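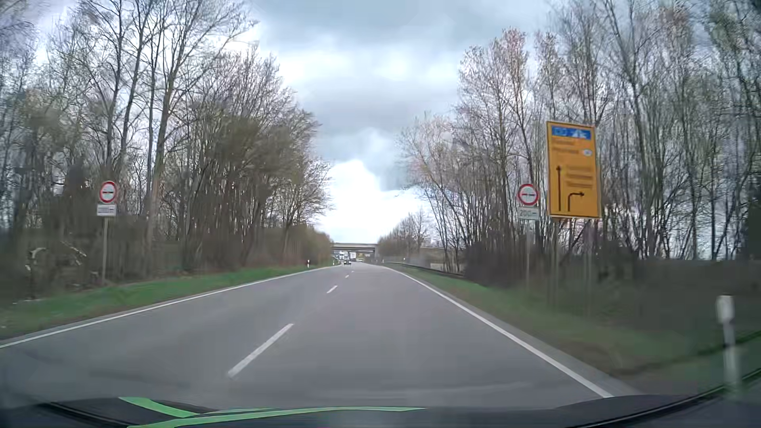 Rawat asked, after reading our last report, whether the lane software was really ready to be trusted with signs as well, or whether we were getting ahead of ourselves. It was a fair question, and it has shaped a good deal of what we did this period, so we would like to begin with it.

Nukora road perception project
Second progress report to the Tratari fund
08/08/2023

The short answer to Rawat is that the lane side is ready and the sign side is getting there. When we wrote to you last, the two were tangled together in one program, and a slow moment in one would hold up the other. We have now pulled them apart. The lane tracker runs on every picture that comes from the camera, and the sign reader runs beside it at its own pace and hands over a result when it has one. It sounds like a small change, but it took most of our first month, and we are very grateful that you let us move the budget line to cover it.

Lane tracking
The tracker looks for the edge lines and the broken centre line, then works out where they meet in the distance. Long straight roads were meant to be our easy case, and mostly they are. The trouble was further out, where the dashes get so small and close that the old version joined them into a solid line and told the planner that overtaking was not allowed. The new version keeps a memory of the dash spacing from nearer the car and carries it forward. It also masks out the hood, which had been giving us a false line whenever the paintwork caught the tracker's attention. We marked up 1903 pictures by hand to check all of this, and we would like to thank the Umcombe office for lending us desks and a great deal of tea while we did it.

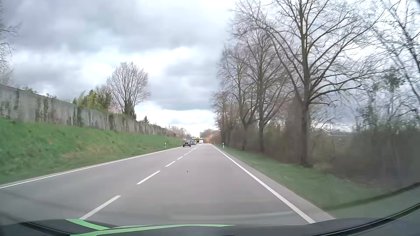
Two-lane road with oncoming traffic in the opposite lane, from the lane tracking set.

Oncoming vehicles
We group vehicles by lane before we try to say what they are. A car half hidden behind another car used to flicker in and out of the list, and the planner would brake a little each time it came back. We now hold on to a vehicle for a short while after it is lost from view. The flicker is much reduced in replay, although a tight bunch of traffic near the horizon can still be counted as one large object. We have left that alone for the moment, as the planner treats it cautiously either way.

Signs
Round signs are found well. Reading the small plates underneath them is still poor, and so is the smaller lettering on direction signs, especially when they are close to the car and blurred. Of the 57 problem cases on our list, nearly half are plates of this kind. We have stopped asking the reader to guess. If it can't read a plate it now says so, and the planner keeps to the stricter rule — a plain fix, and one we should have made sooner.

Tools
The replay tool has had a proper tidy-up. You can step through a drive, turn each layer on and off, and compare two versions of the software side by side. Your own reviewers are very welcome to have a login, and we would be glad of their comments.

Money and time
We are on budget. We are two weeks behind on the sign reader and level on everything else. The five milestones in the agreement stand as written, though we would like to ask for the fourth, on sign plates, to move to October.

Next steps
Retrain the plate reader with blurred samples included
Test the hold time for hidden vehicles on bends
Write up the dash spacing method so Rawat can check it
Send the replay tool guide to Tratari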